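3.2 Task and recording procedure

The pencil case task was set for the second-year manipulation project at Dornardale, following a proposal by Flynn Bolger. Students worked in teams of two and shared one bimanual station. Each team recorded 70 teleoperated episodes under the Veken protocol — the operator packs writing tools into an open case, one at a time, using either arm. Starting positions were changed between episodes. Teams lost marks for episodes in which an item left the table.

Figure 5 shows the workspace, with the open case near the left gripper and a green item between the fingers of the right. 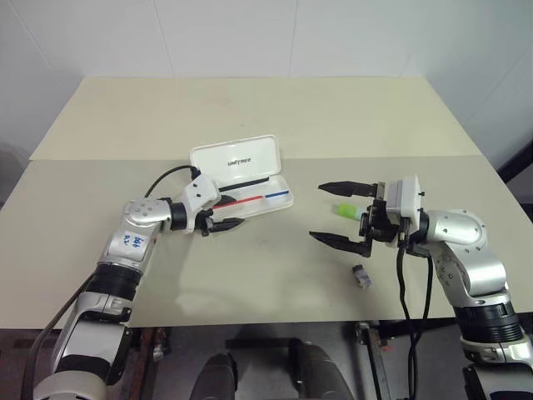

Figure 5. Pencil case task, both arms over the table.

Why were failed episodes kept? They were labelled and used to train the failure classifier described in Section 6, and were left out of the policy training set.

Joint positions and gripper commands were logged for both arms and checked by the team before submission in March.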